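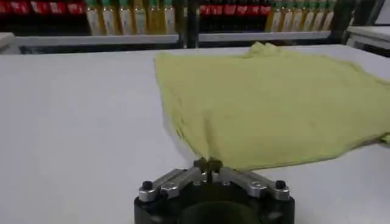

The 44-Degree Wash: Should We Believe It?

Every January the same advice comes back. Turn your washing machine down, skip the dryer, and watch the savings roll in. This year's version arrived through the door on Fri 3 January, in a glossy leaflet from the Erkstead Home Savings Scheme, and it claims that a normal household can save $200 a year on laundry alone.

I would like to see that household. The small print says the figure assumes 100 dryer loads a year, all of them replaced by a clothesline. If you already hang your sheets and towels for half the year, as plenty of people in Hovton do, half of that money was never yours to save. If you live in an apartment with no line and a lease that bans one, you can forget the rest.

Then there is the detergent. The leaflet recommends Trisulmont, a cold water powder that costs a good deal more per box than the store brand. The cost of the powder does not appear in the sums. Neither does the cost of washing a greasy shirt twice, and I have washed plenty of greasy shirts twice.

The scheme says it tested its method on 1455 loads. Tested how? I wrote to ask who did the washing, what was in the loads and who decided they were clean. The reply thanked me for my interest and enclosed a second copy of the leaflet.

Some of the advice is fine. Full loads cost less per shirt than half loads. A clogged lint filter makes a dryer run longer. A faster spin leaves less water for the dryer to deal with. Your grandmother could have told you all of it, and she would not have needed glossy paper.

What bothers me is the pledge card on the back. Sign it and you agree to be contacted by "selected partners," and the only partner listed is Essien, which sells washing machines. A scheme meant to save us money might have mentioned that nearer the front.

The pledge runs until the end of February. I have cleaned my lint filter and thrown the card away. If any reader has signed up and kept their bills from before and after, send them in and I will print the numbers, whichever way they come out.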